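Print this page
E-mail this page
Reading time: 4 min

4. Slowly changing attributes, and why I stopped trusting the nightly load

Up to here I've mostly talked about how we laid out the tables. This section is about the part that gave me the most grief, namely what a reporting store should do when a description of something changes after the facts about it have already been loaded. A supplier gets moved to another region, a product gets put in another group, and suddenly last September's sales have to live somewhere. Under the old region? The new one? Both, depending on who's asking? I went in thinking this was a settled question with a textbook answer (there are several textbook answers, which was my first problem), and I came out with a fairly different load process from the one I started with.

Our source system is Umon, which handles ordering and stock, and everything downstream of it lands in Zusormont, the reporting store I described in Section 2. Umon only keeps the current state of a record. If somebody edits the region on a supplier, the old value is simply gone, with no change log we could get at. Zusormont copied the supplier table every night and overwrote whatever was there. So the reports were always consistent with today and quite often wrong about the past, and people noticed only when they printed the same report twice and got different totals per region.

The first thing I tried was the obvious one: keep every version of the row, give each version its own surrogate key and a pair of valid-from and valid-to dates, and have the facts point at whichever version was in force on the posting day. I still like this design! It's easy to explain, and the queries stay short. But it leans very hard on the load running once a day, in order, with no gaps, and ours didn't. When a night was skipped, the next run would see two days of edits as one edit and stamp the wrong valid-from date on it. You can't spot that by looking at the table. The row looks perfectly healthy.

I tested this on a copy of the supplier dimension with 1,132 rows, which is small enough to check by hand if you're stubborn. I replayed 30 nightly loads against it, skipping 2 of them on purpose, and compared the resulting history with one built from the full set of extracts. Every mismatch traced back to one of the skipped nights. That sounds like good news, and partly it is, but each bad date also drags along every fact row posted in the gap, and those are much harder to find again once they've been summed up into monthly aggregates.
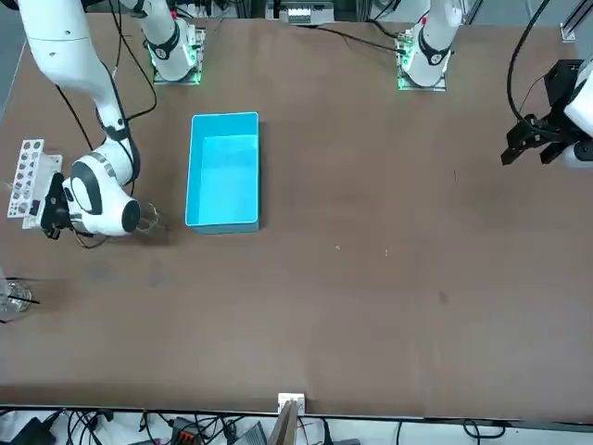
Figure 3. Two white robot arms over a brown tabletop, with a white test tube rack near its left edge.

So the second version separates two dates I had been treating as one. There's the date on which a value became true in the business, and there's the date on which Zusormont found out about it. Most of the time they're a day apart and it hardly matters. When they drift, though, you want both, and you want to be able to correct the first without touching the second. In practice that means a supplier row now carries two pairs of dates, and a correction closes the old row and opens a new one instead of editing anything in place. The table grows a bit faster. I had expected that to hurt and it really didn't, at least at our size.

Queries were another matter. My first attempt at a regional sales report against the new layout joined on both date pairs and ran so long that I went to make lunch. The fix was boring: a plain "current view" table rebuilt at the end of each load, holding only the latest known version of every row, and a separate historical path for the handful of reports that need it. Most users never leave the current view. The ones who do are usually in accounting, and they were happy to wait a little longer for numbers that would come out the same next week.

For moving the changes over I used Jellus, a small change-capture tool that compares two extracts and writes out only the differences. It works in batches, and I left the batch size at 900 rows after playing with it for an afternoon. Larger batches were a touch quicker but made a failed run more annoying to restart, because Jellus rolls back the whole batch and not just the row it choked on. If your dimension is much wider than ours you may well want to go lower. I'd also suggest sorting both extracts by the business key before comparing them. I didn't at first, and spent most of a morning chasing "changes" that were only rows in a different order.

One small trap deserves its own paragraph. Our supplier names include a few with accented letters, and Ó Flaithearta was the one that bit us. One extract stored the capital O and its accent as a single character, the other stored them as two, and the comparison decided the supplier had been renamed. Then it had been renamed back the next night, and so on, leaving a lovely long history of a name that never changed. Putting both sides into the same Unicode normal form before the comparison cured it. I'd do that for every text column now, including the ones you're sure are plain ASCII.

What I haven't solved is hierarchies. When a region itself gets split, all the suppliers under it change parent on the same day, and the two-date scheme dutifully writes a new version for each of them. It's correct, but it buries the one interesting event under a heap of dull ones. Keeping the hierarchy in its own table with its own dates looks promising, and I have a rough version of that running, though the joins get ugly once you're more than a couple of levels deep. Section 5 goes into the aggregates, where the same issue comes up again from the other direction.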